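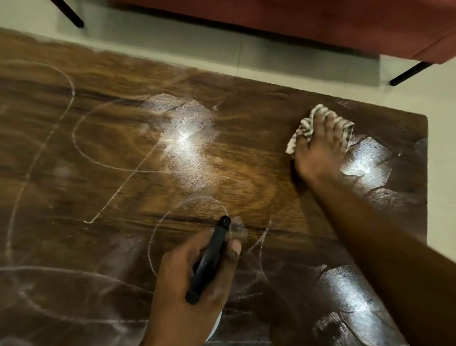

Samwood Opens Kulgate Household Recording Service to Outside Robotics Groups

07/07/2018

BRONDSTEAD - Samwood has opened its Kulgate service to outside customers, the company announced on Saturday. Kulgate supplies first-person recordings of ordinary household work, made in furnished rooms by people wearing a head-mounted camera, for use by groups that are teaching robots to do the same work. Until now the service had been available only to the company's own development staff and to a small number of partners under separate agreements.

The opening catalog contains 316 recordings. They cover table cleaning, the handling of cloths and spray bottles, the setting and clearing of serving trays, the folding of small linens, and the putting away of light items in baskets and on shelves. Each recording shows the work from the wearer's point of view, with both hands in sight for as long as the task allows.

"Customers have been asking us for rooms that look lived in," said Jairo Bedoya, who manages the Kulgate service for Samwood. "A bare bench in a laboratory is easy to light and easy to measure. The robots are going to be working on somebody's coffee table, and the coffee table has a grain to it and a shine to it, and there is a sofa right behind it."

What the service includes

Kulgate is sold in two forms. Under the first, a customer licenses recordings from the existing catalog, either singly or by task group. Under the second, a customer sends a written task request and Samwood records it to order. Requests must name the objects to be handled, the surface on which the work is to take place, and the state in which the room should be at the start. The wearer is told what result is wanted and is otherwise left to work in the usual way.

Each delivery consists of the video, a plain-language summary of the task, and a file marking the points at which each hand takes hold of an object and lets go of it. Object lists are kept short and use common household names. Samwood stated that faces are not recorded and that all wearers sign a release before their first session.

Wiping work makes up the largest task group in the catalog. The company said that early customers showed a strong interest in two-handed cleaning, in which one hand holds a sprayer and the other moves a cloth. A robot attempting this work must aim with one arm and keep steady pressure with the other. It must also judge from the look of the surface which parts have been wiped and which have not. Powder or paste residue on dark wood is included in the catalog for that purpose, as the difference between treated and untreated areas can be seen from above.

Glare is left in the recordings. Samwood had considered fitting a filter to the camera to reduce reflections from polished tabletops and decided against it following requests from two customers, both of whom wanted their systems exposed to ordinary room light.

Tray and tableware tasks

The second largest task group concerns trays. Small cups, saucers, glassware and wrapped packages are moved, spaced or lifted on a serving tray placed on a low table. These tasks call for finer finger movement than wiping does, and they bring together several materials that machine vision systems often find hard to separate, among them polished steel and clear glass. 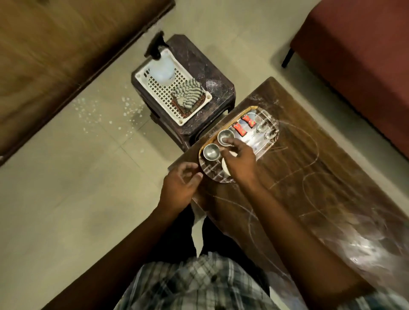 Bedoya said that the tray tasks took the longest to prepare. Steel reflects whatever is near it, including the hand that is reaching for it, and a tray with a clear base lets the table show through. Both conditions are common in homes. The marking of hand contacts for this group was done twice, by different staff members, and disagreements were settled by a third.

Household items that are not part of a given task are allowed to remain in the room. A cleaning bottle may be standing in a basket while a tray is being handled, and marks may remain on a table from other work. Samwood regards such items as useful background and lists them only when a customer asks for a full inventory, for which there is an additional charge.

Independent review

Ahead of the opening, Samwood submitted part of the catalog to Ó Ceallaigh, a consulting firm that evaluates training material for makers of service robots. The firm examined 84 recordings over a period of 4 weeks and issued a written report, a summary of which is available to prospective customers on request.

The report was favorable on the variety of surfaces and on the quality of the hand contact files. Reviewers found that the start and end of each grasp had been marked consistently, including in passages where the moving arm was blurred. They also noted that the wearers worked at a natural pace, and that pauses and small corrections had been left in place.

Ó Ceallaigh raised 3 concerns. The first was that fast sweeping motions of the arm produce blur that may limit the use of some passages for fine hand tracking. The second was that the camera follows the wearer's head, so the far end of a long table can pass out of view while work is still going on there. The third was that the catalog contains very little work at standing height, such as at a kitchen counter or a sink.

Samwood has accepted the findings. According to the company, blurred passages are now flagged in the contact files, so that customers may leave them out or keep them as they see fit. Wearers have been asked to turn the head toward the working hand where this can be done in comfort. Recording at kitchen counters is planned, and the first of that material is due to enter the catalog in October.

The report did not assess whether robots trained on the recordings perform better in the home. Ó Ceallaigh stated that such a finding would require tests on a particular machine and lay outside the scope of its work. Customers who carry out tests of their own are invited to share results with Samwood, though they are under no obligation to do so.

Terms and availability

Catalog licenses are available immediately. Each license covers use by a single organization for research and product development, and does not permit resale of the recordings or their release to the public. Universities and other teaching institutions may apply for a reduced rate. The application requires a letter from the department concerned and a short statement of the intended use.

Requests for recording to order will be taken in the sequence in which they are received. Samwood will confirm in writing whether a request can be met and will supply one trial recording for approval before the remainder is made. Tasks involving open flame, sharp blades or strong cleaning chemicals will be declined.

Recording takes place at the company's furnished rooms in Brondstead. Prospective customers may visit by appointment, and may bring objects they wish to see included in a task. Larger items, including furniture, should be discussed with the Kulgate office in advance.

Sample recordings from the wiping and tray groups, together with the matching contact files, will be sent to any organization that completes the inquiry form. Inquiries should be marked for the attention of Jairo Bedoya, Kulgate Service, Samwood, Brondstead.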